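An afternoon at the Zultthorpe shared workshop

3/14/21

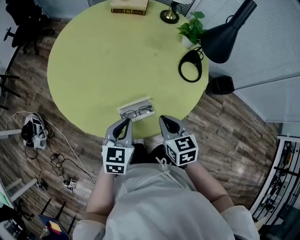
Samina Rizvi told me before I'd even got my jacket off that I should try the glasses case first, and that everybody starts with the book and regrets it. The book is heavy and it slides, she said, and you come away thinking the jaws are bad when it's your wrists.

So, the glasses case! I'd driven over from Nostthorpe to see the gripper build I've been reading about since January, and I had pictured benches and sawdust. There are benches, through the back, but the gripper people work at a round table with a couple of lamps and a potted plant on it, which is a lot nicer than my garage.

The idea is simple enough. You hold a gray gripper in each hand and do ordinary little jobs with them, and each one has a white cube at its base with black square patterns on the faces so that a camera can work out where the thing is and which way it's tilted. Later on, all of that is meant to teach a pair of arms to do the same job. The arms are called Jestuta (both of them, as a pair, don't ask me) and they weren't bolted down yet on the day I went, so this report is all about the hand-held end of things.

I got 20 minutes of practice. The jaws are two curved fingers with a black pad on the inside, and the pad is where most of the arguing goes on. The current one is the 6th version. Samina likes it soft, because a soft pad forgives you when you come in crooked. Somebody at the next bench wanted it stiffer and said so, at length, while cutting a piece of pipe. I'm with Samina, for what it's worth. The earlier pads are in a coffee can and you're allowed to squeeze them all, so of course I did. Version two feels like an eraser.

What surprised me was how tiring it is to be slow. Your hands want to do the thing the way hands do it, with a bit of a roll and a nudge from the little finger, and you haven't got a little finger any more. I pushed a spectacle case all over that table before I managed to hold it still with the left and work on it with the right. Then I got cocky, went for the glasses themselves, and pinched them by one thin arm. They survived. I put them down and had some tea.

The patterns on the cubes get printed at home by whoever has ink, and they've had trouble with that. Glossy paper is no good at all. It picks up the lamps and the camera loses the squares just when you're doing something interesting. Matte paper, glue stick, and press the corners down hard – that was the advice I wrote on my hand. If you reprint one, check the size with a ruler before you stick it on. One set went on slightly small and it cost them an entire evening of looking for a fault in the software.

I asked about cost and got a shrug and a spreadsheet. Most of the plastic comes out of the workshop's own printer, a secondhand Koivisto that was off limits while I was there as it was busy with a bracket and apparently sulks if you stand near it. A pair of shells is an overnight job. Screws, pads and springs come out of a shared drawer, and you leave money in the jar.

If you're thinking of going, parking is easier behind the building than in front. Bring your own mug. Wear shoes you can stand in, and ask to try the grippers early on, before there's a line. There were almost 20 of us through the door by late afternoon and I only got my second turn by hanging around looking hopeful.

I've come home with a spare pair of pads and the files for the shells. My own printer is smaller, so the base will have to be split in 2 and glued, and Samina has promised to send me her cut line for that. I'm starting on the left one tonight.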